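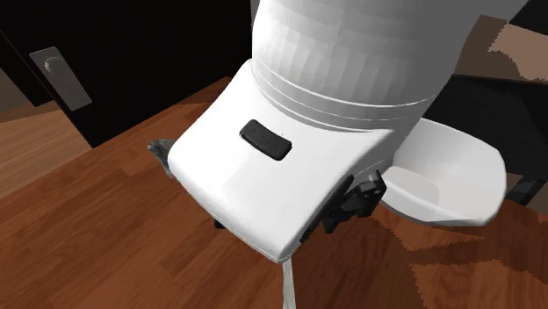 The sourdough years

2018-04-22

My sister-in-law rang in September to ask whether I'd like some of her sourdough starter, and I said yes in the tone you use when somebody offers you a kitten and their kids are listening. It arrived in an old jam jar with the lid resting on top and a name written on masking tape. The name was Gerald. I was told Gerald liked rye.

I should say that I come from supermarket bread people. My mother bought the white sliced in the plastic bag, two loaves at a time, and froze one. It made excellent toast and a perfectly good fish-finger sandwich, and I don't remember anyone asking it to have a crumb structure.

Gerald wanted feeding twice a day for the first fortnight. Each time you feed a starter you're meant to throw half of it out, and if you have even a trace of my grandmother in you, this can't be done. So I kept the discard. I made discard pancakes, discard crackers and a discard banana loaf with the flavour of a damp envelope. By the third week I had four jars going and was buying flour in sacks from a place in Bandcombe that opens when it feels like it.

The first proper loaf weighed 900 grams and could have been used to chock a ute. The second was flatter. I went online for help, a mistake I'd make again. There's a forum where a man called Aksel Hedegaard answers everyone's questions with a single word, and the word is usually "underproofed". I posted my loaf. Underproofed. I left the next one overnight on top of the hot water system and posted that. "Overproofed," wrote Aksel, and I felt I'd been promoted.

What got me through in the end was a secondhand cookbook by Vilja Heiskanen, who has strong views and doesn't care whether you like her. She has you use 400 grams of strong white, a bit of rye, more salt than seems neighbourly, and then go away. Go to the shops, she writes. Wash the dog. I haven't got a dog but I took the general point and cleaned out the gutters, and when I came down the dough had doubled and was jiggling at me like a waterbed.

That one worked. It had a proper crust that crackled as it cooled, and the kids ate the lot with Vegemite before tea. My husband said it was nearly as good as the one from the bakery on the corner, and he's been making his own lunches ever since.

Costs so far, for anyone tempted: the sacks of flour, a cast iron pot, two cane baskets, a razor blade on a stick, and a linen cloth I'm forbidden to wash. I haven't added it up. The white sliced is still very cheap, and I know this because there's one in the freezer behind the peas.

Gerald lives in the fridge these days and gets fed when I remember. He grows a grey liquid on top that smells of nail polish remover — I'm assured it's just hunger. I pour it off, give him some rye and he's back up the jar by the afternoon. My sister-in-law, meanwhile, has let hers die and would like some of mine. I've told her he's called Gerald and he likes rye, and that she can bring her own jar.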